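2021-04-04
Workshop notebook, Flindham

Settled where the utility knife lives. It gets the orange tray at the desk by the brick wall and stays out of the drawer with the tape. Emilian Ardeleanu cut 22 sheets of the Zamwood card this morning, 60 still to do.
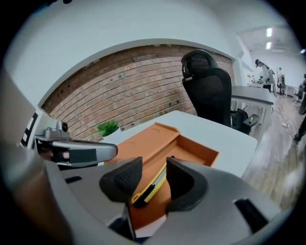
Yellow knife at the orange tray, blade end in.

Rules as agreed: slider back before it leaves your hand, knife lengthwise, lid on at the end of the day. The lid has two round marks on it — don't stand cups there. Plant stays on the desk. The Mihăilă order is 268 pieces, so check the blade stock before starting on it. Last restock was November.

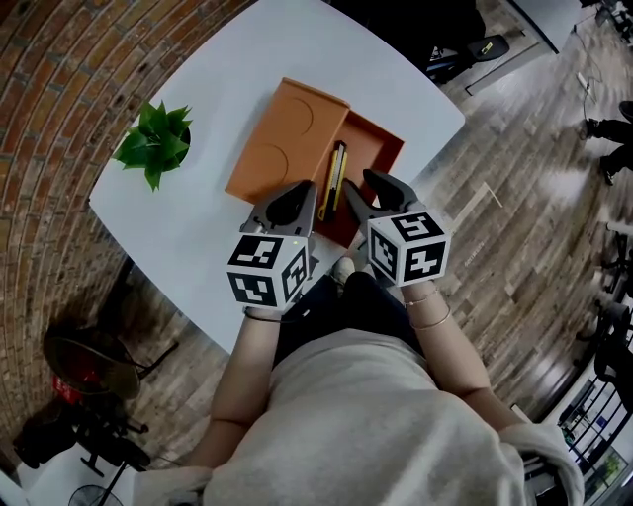

Do used blades go in the tray as well?
Used blades go in the screw-top tin by the sink, and the tray is for the knife only.

Still to do: label for the tin, ask Duvberg for a price on blades.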